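4.2 Planning the purchase of a packing cell

Complete this section before requesting a quote for the Erkik bench arm. Budget code 341 covers the arm and table. Grippers and consumables are ordered under code 136.

1. List the items the gripper must hold. Include rolls of tape, which may be held by the inner rim of the core.
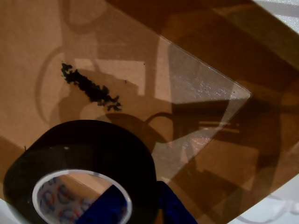
Figure 4-3. Gripper finger inside the core of a tape roll.

2. Order 2 spare sets of fingertips with each arm.

3. Add a line for clear plastic sheet and for table cleaning. Crumbs and grit on the work surface are a running cost.

CAUTION: Do not set the table size from the smallest carton. Use the largest carton in the packing plan.

4. Mark the carton positions on the table plan. Leave 70 mm between the closed carton and the gripper's rest position.
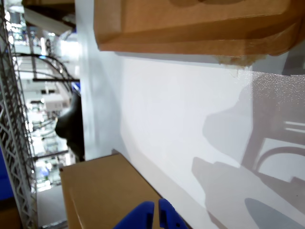

Figure 4-4. Gripper in front of a closed carton, with a larger carton on the upper side.

NOTE: Send the plan to Aslı Soylu at the Stasgate office. Orders received after November are priced from the next list.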